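Tidying robot still slow going, say those who have watched it

A robot that picks clothes up off the sofa is being readied for its first paying customers, but people who have seen it at work say buyers should keep hold of their laundry baskets for a while yet.

Hurneck, which has spent the past two years on the machine, calls it Pandisura and says it will manage "the everyday mess of a family home". The firm showed it to a small group of retailers and care providers in May. The job was a plain one: clear the clothes from a sofa in a furnished living room and put them in a basket.

It took the robot 60 minutes to get through five clothes, according to Solange Penner, who buys for the household chain Boychuk and stayed for the whole session. Two of those ended up on the floor and had to be gone back for.

"I have a nine-year-old who is quicker, and he complains the entire time," she said. "I went in hoping to place an order. I came out wanting to see it again in a year."

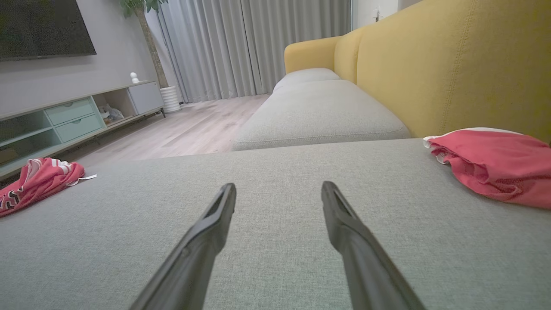
The gripper over a sofa cushion, with red clothes to either side.

Clothes are a hard test for any machine. A mug keeps its shape when it is picked up, and so does a tin. A shirt dropped on a cushion never lies the same way twice, and the fingers have to find an edge or a fold they can close on without taking hold of the seat cover as well.

Vaughan Mahuika, who repairs packing machinery and was asked along by one of the retailers, said the grip itself was better than he had expected. What bothered him was how long the robot waited between tries.

"It goes down, stops, comes up a bit, goes down again. On a factory line you would have had it out by Monday," he said. "And that was one room with one job. Ask it to do the stairs."

Hurneck does not accept that the showing went badly. Garnet Robichaud, who leads the project, said speed was the last thing his team would work on and that a robot left alone in an empty house had all day to finish. He said the machine had now practised in 200 homes and was getting better at telling a jumper from a cushion. Asked how often it finished a room with no help from a person, he said the firm was not giving out that number.

That answer did not go down well with Nathalie Gill of Tarkgate, which runs supported housing and had been thinking of trying the robot with some of its tenants. Many of them find bending difficult and would be glad of something that kept the floor and chairs clear.

"If someone has to sit in an office and steer it when it gets stuck, I need to know that, and so do the people whose front rooms it's looking at," she said. "I asked the question in two different ways and got the same leaflet."

Hurneck has not set a price. It says the first machines will be rented out by the month, with a visit from an engineer included. Folding is not part of the service and the firm would not say when it might be.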